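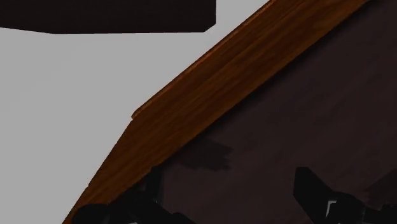
Tín Tạ thinks the stall is in the planner and wants the goal tolerance opened up before we touch anything in perception. Not convinced. Logged both anyway.

October 20, 2018. Graren sim, wrist view, fingers open over the dark panel, wood edge running diagonally between panel and gray background.

Edge fitter locks onto the wood/gray boundary on most resets and ignores the wood/panel seam. The two are parallel, so the angle is fine and the offset is wrong by the width of the strip. Planner then gets a goal off the panel and times out.

Seed 1756: fails every run. Seed 3684: fails with shadows on, passes with shadows off. The blocky shadow patch next to the seam pulls inliers away from it. Raised shadow map resolution, rerunning 1667 resets overnight.

Tolerance change is on a separate branch, untested. Nhàn Bạch has the Presport config with the old fitter weights, need a copy before merging.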